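January, late evening

In at half past seven to get the board runs going before the building warmed up. Ladi Osagie had left the left hand's calibration on overnight and it had drifted again, so the first hour went on that. Inger says to redo it every morning and stop arguing with it. I'll do that from now on.

The question this week is whether the policy does better when we train it on the small peg alone first and bring in the other parts later, or when we mix everything from the start. Skov's version (staged) has had 1000 demonstrations. Mine (mixed) has had the same number, the same parts, the same two arms. Only the order differs.

Result so far: staged got 62 per cent of the pegs seated on the first try. Mixed was 5 points behind. I had expected a bigger gap and I am not sure this one means anything. Inger wants 8 more sessions with each before we write a word of it down, and she is right, though it takes us into next month.

What I did notice is where the mixed one goes wrong. It gets to the right place and then hesitates above the plate, shifts a little, and comes down off centre. The staged one commits sooner. I spent most of the afternoon watching for that and noting the height at which it stalls.
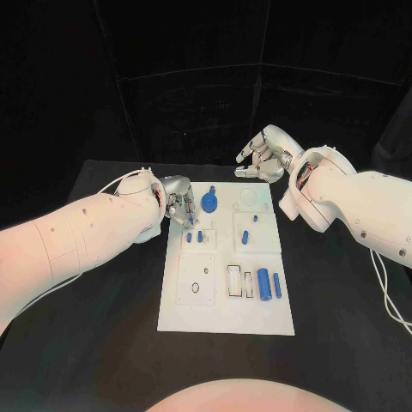
The heights are in the Zerport sheet now, second tab. Ladi thinks the stall comes from the cylinders, as they need a slower approach and the mixed policy may have learnt to be slow with everything. Could be. A cheap test would be to drop the cylinders from the mixed set and train again — two nights on the machine, if the queue is kind.

Still owe Inger the plot. Home by nine, soup, bed. Calibrate first thing.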